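Ticket 3343 — two-arm cell, Butine — quote vs. budget
Opened by: Bukola Olatunji
Status: waiting on purchasing

Need a decision on fingers before we order. Faminville quoted 924 per gripper, Price is lower but no spare tips. Sim layout so far, both arms on the one table: 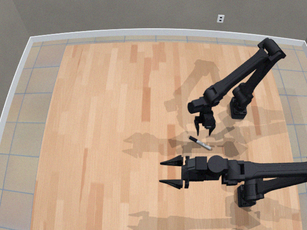 Two arms, one marker, grippers open

Lead time is 22 days either way. Mounting plates are extra, nearly 295 — not in the orginal request, pls add. Pointed tips hold the marker by its lower end, so I'd stay with that shape:

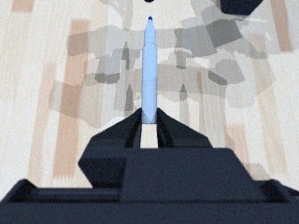

Still open
1. Spare fingers — one set or two?
2. Who pays freight, us or Eduvine
3. Rail and end stops, part of gripper price or seperate line? These bits, both sides:
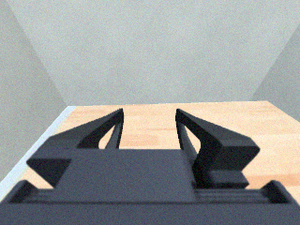 Last updated 26/02/2018 by B. Olatunji

Asked Faminville for a split quote. No PO untill that's back. Table stays as is, no budget for a bigger one before November.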